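Chapter 6
A Place for Every Part: Sorting with Bins

What you will learn in this chapter
How to choose a bin that suits what goes in it
How to use color so that people can find things without reading
How to set up a sorting table and keep it going through a busy week

Key words: bin, rim, footprint, staging, overflow, home spot

Open any drawer in a workshop that has no sorting system and you will find the same stew: loose screws, a roll of tape, two dead batteries, and the one part somebody spent all morning looking for. Now picture the same things spread over a few plain trays. The work suddenly moves! Sorting is one of the oldest jobs in any storeroom, and it is a real pleasure once you get the hang of it.

In Chapter 5 we followed goods from the loading door to the receiving desk at Norkach, a parts supplier with 40 kinds of small items on its shelves. We pick up at the next step, when the box has been opened and its contents need somewhere to go. Norkach does this at a table, with shallow bins in a row, and so will you in the first activity.

A shallow bin is a wonderful thing for this kind of work. You can see into it from where you stand, and you can reach in without digging. Tall items can stand upright in it with their tops above the rim, ready to be picked up by the middle. Small round items are another matter - they roll to the nearest wall and hide behind it, so tip the bin toward you before you decide it is empty.
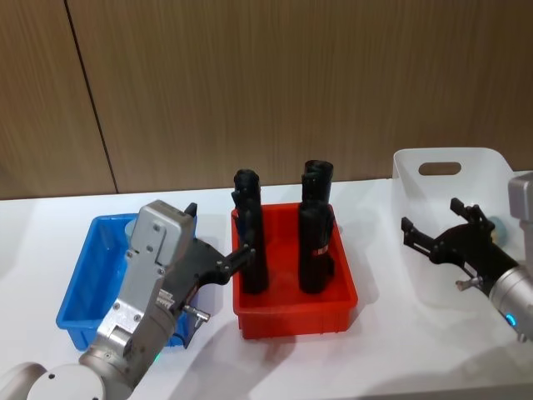 Color alone was never enough for us, writes a reader of the last edition from Zalier, where the storeroom went over to red and blue bins in March. We knew red meant "going out" and blue meant "coming back," but the new people on the evening shift had it the other way around for a week. We put a card on the wall and the mix-ups stopped.

That letter is a great place to start, and we will come back to it in Section 6.2. Color is fast. The eye picks out a red bin before the brain has read a single word, and you can call across a room, "Put it in the red one!" and be understood. But a color has to be given a meaning, and everyone at the table has to be told what it is. People who have trouble telling colors apart will need a word or a shape on the bin as well.

Before you read on, try this. Take 30 small things from a desk or a kitchen drawer and sort them into three trays, any way you like. Write down your rule for each tray. Then mix everything up again, hand your rules to a partner, and watch quietly - no hints - while they sort. Wherever your partner stops to think, mark that rule with a star. Keep the sheet, as you will need it for the Prindumo exercise at the end of the chapter.

6.1 Choosing the Bin

Start with the item and work outward. Lay the largest piece down flat and measure its longest side, then add a hand's width for reaching in.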